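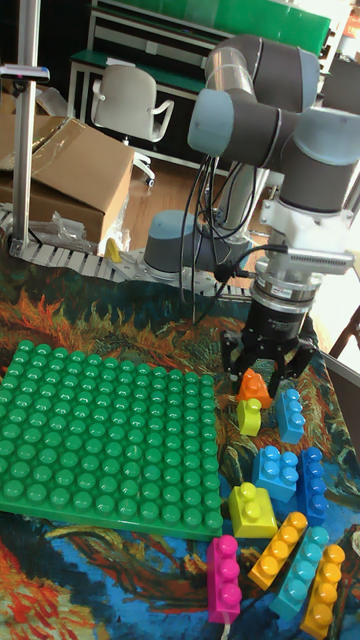

Wie oft muss der Kraft-Momenten-Sensor der Zelle neu genullt werden?
Vor jeder Messreihe einmal, und zusätzlich nach jedem Eingriff am Handgelenk, also Greifer ab, Greifer dran, Kabel umgelegt.

3.2 Aufbau und Instandhaltung der Zelle Gorkel

Abb. 3: Zelle Gorkel mit Arm, Sensormodul und Dreifingergreifer über der Bausteinaufgabe. Grüne Grundplatte links, Energiekette an der Tischhinterkante.

Die Zelle läuft in der Konfiguration aus Abb. 3. Arm auf dem hinteren Teil des Tisches montiert, Sensormodul unter dem weißen Flansch, darunter der Greifer. Aufgabe: große Bausteine von der Matte aufnehmen und auf die Grundplatte stecken. Mehr Hardware braucht der Versuch nicht, die Wartung ist trotzdem der größte Posten im Zeitplan gewesen. Wir beschreiben sie deshalb ausführlicher, als es in vergleichbaren Arbeiten üblich ist.

Kabelführung. Die Leitungen vom Arm zum Handgelenk hängen in losen Bögen (Abb. 3, Mitte). Erste Fassung war straff gebunden, mit Bindern an jedem Gelenk. Folge: Zug auf dem Sensorstecker bei großen Drehungen des Handgelenks, sichtbar im Signal als langsame Drift in Mz. Von 39 abgebrochenen Läufen der ersten Serie gingen die meisten darauf zurück. Danach Binder gelöst, Schlaufen verlängert, die letzte Schlaufe vor dem Sensor mit Klettband statt Kabelbinder gefasst. Nachteil der losen Führung: Die Bögen schwingen bei schnellen Zustellbewegungen mit. Die Beschleunigung wurde daher in der Fosel-Steuerung auf einen niedrigeren Wert begrenzt, die Taktzeit steigt etwas. Für die vorliegende Auswertung unkritisch.

Nullung. Greifer geöffnet, Arm in Ruhelage, fünf Sekunden warten, Mittelwert bilden, abziehen. Wir haben anfangs direkt nach dem Einschalten genullt – das war ein Fehler. Der Sensor braucht eine Aufwärmzeit, vorher wandert Fz merklich. Die betroffenen Läufe sind aus dem Datensatz entfernt und werden in Abschnitt 4 nicht mitgezählt. Von 1037 Greifversuchen insgesamt stammen 550 aus der Zeit nach der Umstellung, nur diese gehen in die Auswertung ein.

Greifer. Die Finger werden vor jeder Serie mit einem fusselfreien Tuch abgewischt, kein Lösungsmittel. K. Tomić hat das in der Vorserie mit Isopropanol gemacht, die Fingerbeläge wurden stumpf und mussten getauscht werden. Belagwechsel siehe Wartungsblatt 2 im Anhang. Kurzfassung: Greifer auf Wartungsposition fahren, Strom aus, Schrauben über Kreuz lösen, Belag tauschen, Schrauben mit dem Drehmomentschlüssel anziehen, Strom an, Fingerreferenz neu fahren. Der letzte Schritt wird gern vergessen. Ohne neue Referenz schließt der Greifer schief, und die Steine verdrehen sich beim Anheben, was dann wie ein Planungsfehler aussieht. A. Zupan hat auf diese Weise einen ganzen Nachmittag im Bahnplaner gesucht.

Grundplatte und Lage der Steine. Die Grundplatte ist die Bezugsfläche für das Stecken. Ihre Lage wird an drei Eckpunkten mit einer Tastspitze eingemessen, der vierte dient zur Kontrolle. Abweichung am Kontrollpunkt über einem halben Millimeter: Platte abnehmen, Unterseite säubern, neu einmessen. Die Matte darunter muss glatt liegen, schon eine kleine Falte kippt die Platte so weit, dass die Noppen nicht mehr sauber fassen. Die Steine selbst werden von Hand ausgelegt, ohne feste Vorrichtung. Wie in Abb. 3 liegen sie rechts neben und vor der Platte, teils auf der Seite, teils nebeneinander. Einzelne aufrecht stehende Steine sind gewollt, sie decken den Fall ab, dass die Noppen zur Seite zeigen. Nach jedem Lauf werden die Steine neu verteilt, Reihenfolge der Farben beliebig.

Das bunte Muster der Matte stört die Segmentierung stellenweise, vor allem bei orangen und gelben Steinen, da diese Töne im Druck ebenfalls vorkommen. Wir haben die Matte belassen und die Schwellwerte angepasst. Ein Wechsel auf einfarbigen Untergrund hätte alle vorherigen Läufe unbrauchbar gemacht.

Energiekette. Die weiße Kette an der Hinterkante wird monatlich geprüft: Glieder auf Bruch, Leitungen auf Scheuerstellen, Endbefestigung auf festen Sitz. Im Mai war ein Glied gerissen. Ersatz von Perić, Einbau in wenigen Minuten, danach Leitungen neu eingelegt und jede einzeln durchgemessen. Seitdem kein Befund. Lose Teile, Folien und Werkzeug gehören nicht an die Kette, steht so auch in der Zellenordnung.

Störungen. Die häufigste Meldung war der Kollisionsstopp beim Stecken. Ursache fast immer ein Stein, der auf einer Noppenkante aufsitzt. Vorgehen: Freifahren in Werkzeugrichtung nach oben, Stein entfernen, Nullung prüfen. Liegt der Restwert in Fz über der Schwelle, neu nullen. Den Stopp einfach quittieren und weiterfahren ist nicht zulässig, auch wenn die Steuerung es erlaubt. Zweithäufigste Meldung: Verbindungsverlust zum Greifer. Da half in allen Fällen der Stecker am Handgelenk – abziehen, Kontakte ansehen, wieder aufstecken, Verriegelung hörbar einrasten lassen. Anschliessend wieder nullen, siehe oben.

Protokoll. Jeder Eingriff wird mit Kürzel, Uhrzeit und Restwert vor und nach der Nullung eingetragen. Das Blatt gilt in der Fassung vom 6. März 2018, erstellt von A. Grgić und K. Pavlović, frühere Fassungen hatten kein Feld für den Restwert. Für die Läufe davor liegen also nur die Rohsignale vor, die Restwerte wurden nachträglich daraus berechnet. Das ist ungenauer, die Werte sind in Tabelle 2 mit einem Stern markiert. Die Vorlage des Blattes kann bei den Autoren angefragt werden, die Auswertskripte ebenfals.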